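Rebuilding the Department Website on Miris
Project report, Adebayo Amadi

Background
The old site was 160 static HTML pages, edited by hand and uploaded over FTP. Only two people in the office knew how to change anything. My task was to move it to a content management system that office staff could run without help.

Choice of system
I compared Miris and Pislow. Pislow had more templates, but its editor kept stripping tables when I pasted them in, and our course lists are all tables. I went with Miris and the Ekwueme theme, with the header and menu changed.

Migration
A script pulled the body text from each old page and wrote it to an import file. It handled 85 pages cleanly. The rest had nested layout tables and I fixed those by hand, which took most of November. The script also found 3768 internal links. Many pointed to pages that no longer exist, so I set up redirects for the ones still getting visits and removed the others.

Images
The old site served full-size photos everywhere. Miris makes smaller copies on upload, but only for JPEG files, so PNGs had to be converted first. I set a limit of 100 KB per image on listing pages.

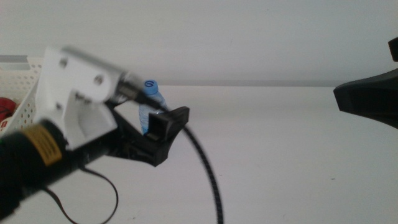
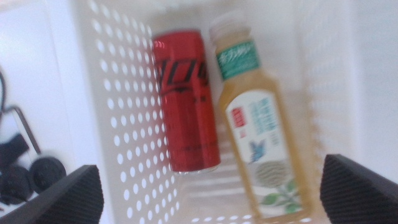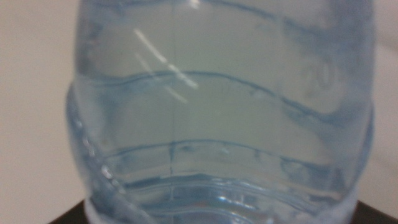

The gallery stacks into one column on phones. Captions are optional and I left them off by default. Alt text is a required field, and the editor will not save without it.

Remaining work
The contact form still sends mail through the old server. Search does not index PDF files. The staff guide needs a section on restoring a deleted page, and the login should be moved to Clinuvport before the old accounts are closed.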